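Speaker notes: What people keep on the bathroom shelf
Local history evening, Barnell reading room
Speaker: Sioned Owen

Slide 1. Title
Thank Geeta Thakur for the invitation and for finding the projector. Say that questions can come at any point. Mention the handout by the door – the sources are on the back.

Slide 2. Where the material comes from
The Watkins ledgers. Watkins was the druggist on the main street in Dradance, and the shop kept a daily book of sales. 2,283 entries survive. Cledwyn Griffiths typed them up over two winters. I have used the 403 that name a toilet article: soap, combs, razors, tooth powder, brushes, hair oil.
The rest is mostly cough mixture and horse liniment. Leave that for Ynyr's talk in November.

Slide 3. Tooth powder before toothpaste
Powder came in tins and in paper twists. The twists were cheaper and show up far more often. Read out the entry for the schoolteacher who bought a twist every second Saturday. Pause here. People usually want to know what was in it: chalk, mostly, with some soap and a flavoring such as clove or peppermint.
Tubes enter the ledger late. The first one is written in as "paste, in lead," and the clerk underlined it.

Slide 4. The cup
Brushes were sold singly. Cups and stands to hold them were sold by the hardware store, so the druggist's book misses them completely. What we know about cups comes from house sale lists. Keep this short. 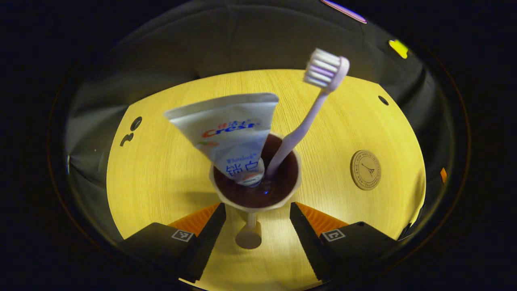
BARNELL – Friday, September 27, 2019

Go back to the sale lists at this point. The Sullon farm sale has 8 lots from the washroom. Lot by lot is too slow for a talk, so give only the pitcher and basin, the shaving mirror, and the "cup for brushes, chipped." It went for 20 cents with a soap dish thrown in.

Slide 6. Who was buying
Most toilet articles were charged to a household account under the husband's name. Zainab Onyeka matched the accounts to the census for me. Credit her by name, she is in the second row. Her main finding is that boarders paid cash and bought better soap.

Slide 7. What we can't tell
The ledger shows a sale. It says nothing on how often anyone brushed. Two pages are water stained and the spring of one year is missing. If asked about mail order, say I haven't looked at it yet.

Last slide. Contact details, then coffee. Ask whether anyone has old store receipts at home and would let us scan them. The sign-up sheet is next to the handouts.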